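Rullel Workshop Gallery: Good Practice at the Picking Cells

Published June 3, 2021

On this page we collect pictures from the picking cells at our Trurkdale site, with some lines about the rules we follow there. The rules are in our house booklet, which we call the Flurnudico rules after the first project where we needed them. They do not replace the risk assessment or the manual of the robot maker. They are the small habits which we ask from everyone who works at a cell, also from guests who stay only for one afternoon.

The booklet has 148 short rules now. It was 115 in the first edition, and it grew because people wrote their remarks on the margin and we took the good ones in. Please do not learn them by heart. Read the chapter for your cell and ask if a sentence is not clear. Some sentences are not clear, we know this, and a better wording is always welcome.

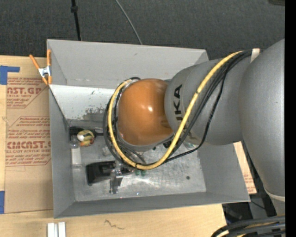 Cables, chapter 4. A cable on a robot arm must have enough length for every pose of the wrist, but not so much that it can catch on something. This is the point where we discuss the longest. The yellow cable makes a big loop around the orange-brown joint cover, and such a loop should be judged with the arm low in the bin and again with the arm high, at slow speed. Look also for single cables which hang apart from the bundle, like the thin black one over the bin floor. Our rule says: every cable that can come lower than the wrist gets its own check before the first run of the day, and the person who did the check signs for it.

Bins and clamps, same chapter. A bin must not move when the arm touches its wall. A spring clamp at the edge, as with the orange handles at the upper left corner, is allowed for trials. For longer work we ask for a fixed stop on the table. The clamp belongs in the drawing of the cell, because the planning software does not know about it if you do not tell it. Measure it with the handles included.

Test objects. Clear and shiny objects are difficult for most depth cameras, so every test set must contain some of them. Write the list of objects before the trial and keep it with the results. If an object is damaged during the day, take it out and note the time. Do not change it quietly for a new one, as then the numbers of the morning and the afternoon are not comparable.

Hands in the bin. The short answer is no. Stop the robot, wait until it stands still, look at the status lamp, and only then reach in. For the Amegashie cell the same is valid, even if the arm there is smaller and runs slower. After an intervention the first four picks are made at reduced speed, with one person at the stop button.

End of shift. Bring the arm to its parking pose, empty the bin and close the log. Material that belongs to another job goes back to the shelf. The next team should not have to guess what is still needed.

The booklet can be read at each cell and a printed copy is at the entrance of the hall. Remarks for the next edition can be left in the box beside it until the end of June.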